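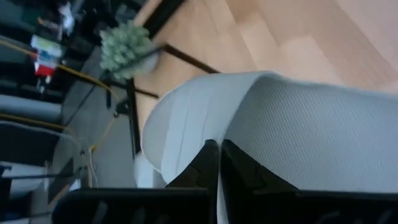
Wrist view, fingers at the padded edge of the gray mesh piece.

November 8, 2019
Rolska, grasp point selection on soft goods

Question for this block: does picking the grasp point from the wrist view alone hold up against the old method (overhead depth, highest ridge)? Gray fabric piece, padded rim, mesh top. Same start poses for both.

Training set is 3513 labeled wrist crops from the Domum runs, 274 held out. No crops from this object in either.

Wrist-only: 28 attempts, 8 failures. Five of the eight were on the mesh, where the net scores the knit texture almost as high as the rim. Fingers close, skate across, come up with nothing. The other three were on the rim but with the approach too shallow.

Ridge method not finished. Stopped partway when the depth offset drifted again, so no comparison number yet. Do not quote the wrist-only figure by itself.

Notes:
- Finger tips take up a lot of the lower image. Masked them in the Gramurer loader but the mask is for the wide opening only. Needs one per opening width.
- Bright floor at upper right pulls exposure. Lock it before the next block.
- Score threshold left at default. Pearce config untouched.

To do: redo depth calibration, rerun ridge from attempt 1, add mesh negatives to the training set. Write-up slips to December if the rerun takes more than a week.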